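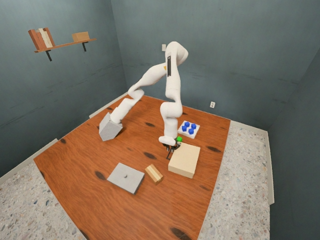

I've had the Tuko tabletop pack on trial since the start of August, and the trial has now run out, so I have to decide whether to pay for it. Tuko is the simulator sold by Belia. The tabletop pack is an add-on with furnished rooms, loose objects and a randomiser that rearranges both between episodes. I wanted it for one job: picking up small blocks and putting them somewhere else, with enough variation that a policy doesn't just learn the colour of my desk. In the room with the teal-grey walls the arm shares a wooden surface with four blue cubes on a white tray, a green cube behind a cream box, and a flat grey panel with a knob on it. The green cube is the one I care about. With the box in that position the sensible approach is from above, and a planner that likes to come in low from the near side will have the box to deal with first.

Installation was dull in the good sense. It wants the base simulator first, then the pack, then a licence file in the config folder. The licence check runs at start-up and again on each export, and it needs a network connection both times. My training machine sits behind a fairly strict firewall, so I ended up exporting on the laptop and copying the results across. There is an offline licence, but not on the trial.

**Physics**

Contact is better than I expected at the price. Cubes placed on a surface stay put. The older release of the base simulator had a slow creep, where anything left alone for a minute would drift a few millimetres, and I couldn't reproduce that here. Grasping is less good. With the default friction a cube held by its corners will rotate in the fingers in a way my real ones don't. Raising the finger friction fixes it and introduces a small jitter on release. I settled on a value between the two and a shorter time step, and accepted the slower run.

Finger linkages are modelled as separate bodies, and they collide. That is correct, and it will break code written for a simulator where the gripper is two sliding pads. I lost an evening to grasps failing on what looked like clear air. The linkage was touching the neighbouring cube. Turn on the collision overlay before you start blaming your planner.

**Randomiser**

This is the part I'd be paying for. You set ranges for object pose, lighting, camera position, surface material and wall finish, and it samples from them. I generated 2,000 episodes overnight. Of those, 343 were rejected by the pack's own validity check, mostly for objects overlapping at the start. The check is sound, but it runs after the scene is built and not before, so every rejected episode costs nearly as much time as a good one. I moved the overlap test into my own script and the waste mostly went away.

Surfaces are the strong point. The wood has proper knots in it, dark ones of different sizes, and they matter more than I would have guessed. My first detector, trained on plain tabletops, put boxes round several of them with high confidence. I'd rather find that out on a render. The walls carry scuffs and uneven shading as well, though I haven't measured whether that helps.

Two complaints. Furniture in the background isn't randomised by default: the shelf stays where it is unless you unlock it in the scene file, and the option is called `static_decor`, which I only found by reading the schema. And the lighting sampler is too polite. Even at the widest range I never got a shadow hard enough to confuse anything, and my actual bench has a window next to it.

**Speed**

With the camera on and the shorter time step I get 60 frames a second on one GPU. With the camera off it is limited by the CPU and goes a good deal faster. Running several scenes in parallel works, but memory use climbs with each one because textures aren't shared between processes. Belia's support replied to my question on this and said it was known.

**Compared with the others**

I tried Bloxham last year. Its physics is a little more careful and the rooms are bare grey boxes, so you supply all the assets. If you already have assets that's fine. Pornberg has nicer rendering than either and a scripting interface I didn't get on with – everything is a callback, and errors inside callbacks are swallowed unless you ask for them.

For my use Tuko sits in the right place. The rooms are ready, the format is plain text, and I can diff two scenes and see what changed.

**What I'd check before buying**

- Whether your machine can reach the licence server.
- Your gripper code, against the linkage collisions.
- The export format. Depth is written in millimetres as integers, and the manual says metres.

I've bought the single-seat licence without the extra rooms. Next is another 2,000 episodes with the box height randomised too, and the finger friction left alone this time.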